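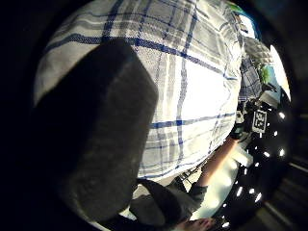
Reading time: 6 minutes

4. Planning the Equipment Budget

When we first sat down to work out what a second year of the Hula study would cost, we made the mistake that a good many small labs make, and looked only at the big-ticket items. The wearable kits, the fixed cameras and the two arms from Ramalho took up a whole page of the spreadsheet, while cables, gloves, tape, battery packs and printed marker cubes shared a single line at the bottom marked "other." By December that line had grown to 43 percent of what we had spent on the cloth-handling work, and we had to go back to the Plallstead office (who were very kind about it) and ask for the money to be moved.

We would like to spare other groups the same conversation, so this section goes into more detail than a methods section usually would. Gloves are the simplest case. They are worn for every recording, they have to fit the person wearing them, and we now buy them in packs of 50 and treat them the way an office treats printer paper.
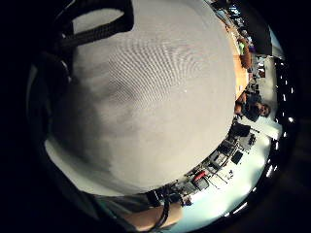
Should a lab buy spare kits at the start, or wait until something breaks? We came down on the side of one spare for every five kits in use, ordered together with the first batch, as a single late order from Zakside held up our recording for nearly six weeks.

Space and furniture deserve a line of their own as well. Figure 3 shows a recording at one of our tables, with a plaid cloth held between two gloved hands and a white marker cube at each wrist. The electronics and their cables take up tabletop too, and when we drew up our first floor plan we had allowed only for the cloth and the person's reach. We ended up paying for longer tables, and we were glad we did. 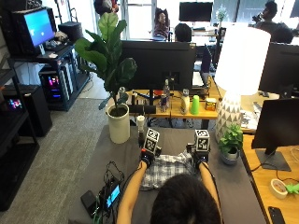 Figure 3. Cloth handling with the wearable kit, seen from the fixed camera.

How far ahead should replacement parts be budgeted? Twelve months suits the small items, with the list looked over again at the halfway point, while the arms are better handled under a separate service agreement that runs for the length of the grant.

Our present plan puts consumables, spares and furniture on three separate lines, each with its own order schedule, and the arms on a fourth.

We use cookies to improve your reading experience. Accept | Settings

Contact the editors | Back to top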